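Chapter 6
Household Saving and the Rainy-Day Fund

By the end of this chapter you should be able to explain why households save, tell the difference between a stock of savings and a flow of saving, and work out how long a given fund would last.

6.1 Why people put money aside

In the last chapter we looked at what households spend. We now turn to the part of their income they keep. Economists call this saving, and they measure it over a period, usually a month or a year. Savings, with an s, are the total built up so far. The two words are easily mixed up, even in newspapers. A family can have large savings and do no saving at all, and a young worker may save hard every month and still have very little in the bank.

People save for many reasons. Some want to buy a particular thing, such as a car or new bedding. Others are thinking of retirement. The reason we study first is the simplest one: income and bills do not always arrive in step. Money kept for this purpose is often called a rainy-day fund, or a precautionary balance in more formal writing.
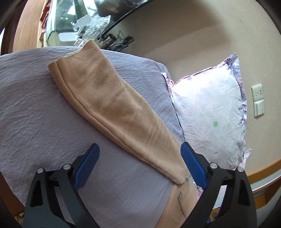

Figure 6.1 A length of beige fleece on a lilac sheet. Household textiles are counted as semi-durable goods.

6.2 The Dokham survey

Throughout this chapter we use figures from a survey of 663 households in the town of Dokham. Each household was asked whether it could meet an unexpected bill without borrowing. Of these, 346 said that they could. The remaining 317 said they would need an overdraft, a loan or help from relatives.

The survey also asked where the money was kept. The most common answer was an instant-access account at the Gallar Building Society, which pays a low rate of interest but allows withdrawals on the same day. Fixed-term accounts pay more, but the saver gives up access for the length of the term. This trade-off between interest and access is known as the liquidity choice, and we return to it in section 6.4.
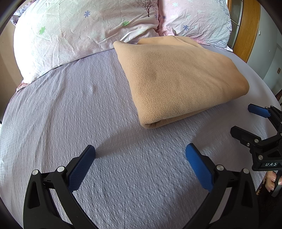 Figure 6.2 Bedding and a folded fleece blanket. Spending of this kind can often be put off for a month or two.

6.3 How long would a fund last?

Suppose a household in Brarkutside has £663 set aside and its essential costs exceed its income by £175 a month. Dividing the first figure by the second gives a little under four months. Note that we use the monthly shortfall and not the whole of monthly spending – a common slip in exam answers.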